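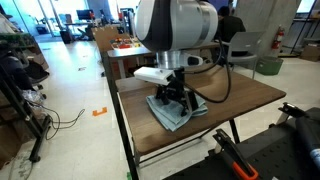 Jocelyn Sison asked after the April revision whether a towel that has been folded in a hurry must be opened out and started again, or whether its edges may simply be straightened on the table. The answer is that it should be opened out. Straightening the outside of a loose fold leaves the inner layers uneven, and the towel will lean when it is placed in a stack. The procedure in this section has been reworded accordingly.

Section 4. Folding and Stacking Towels

4.1 Before You Start

The instructions apply to the Stollbridge hand towel and the Stollbridge bath towel in all colors, including light blue. Bath mats and robes are covered in Section 5.

Use a table with a smooth, level top. A wood-grain or plain top is equally suitable. Wipe the surface and let it dry completely before any clean linen is set down.

Caution: Do not fold towels that feel damp at the hem. The hem dries last, and moisture held inside a stack will cause an odor within a day. Return damp towels to the dryer for 15 minutes and check them again.

4.2 Folding a Bath Towel

1. Lay the towel flat with the care label facing up and the long sides parallel to the front edge of the table.

2. Smooth the towel from the center outward with the flat of the hand. Pull each corner gently until it lies square.

3. Bring the left short side over to meet the right short side. Align the corners first, then the hem.

4. Fold the long sides toward the middle so that each covers one third of the width. The care label should now be hidden.

5. Fold once more from end to end. Press down lightly on the top layer to release trapped air.

6. Check all 4 corners. If one droops or a lower layer shows beyond the upper one, open the towel and return to step 2.

Note: Keep the whole towel on the tabletop while folding. A corner that hangs over the edge will draw the layers out of line.

4.3 Folding a Hand Towel

1. Follow steps 1 and 2 above.

2. Fold the towel in half, short side to short side.

3. Fold in half again in the same direction and press lightly.

4.4 Stacking

1. Place each towel with the rounded fold facing the front of the shelf.

2. Keep bath towels and hand towels in separate stacks.

3. Leave a gap of 200 mm between the top of the stack and the shelf above — air must be able to move freely over the linen.

Caution: Do not store clean towels on the floor or in open cardboard boxes.

4.5 Corrections

Suggested changes to this section should be sent in writing to Crisanto Espiritu at the Grastel linen office, with the step number stated. Changes received by 2nd July will be included in the next printing.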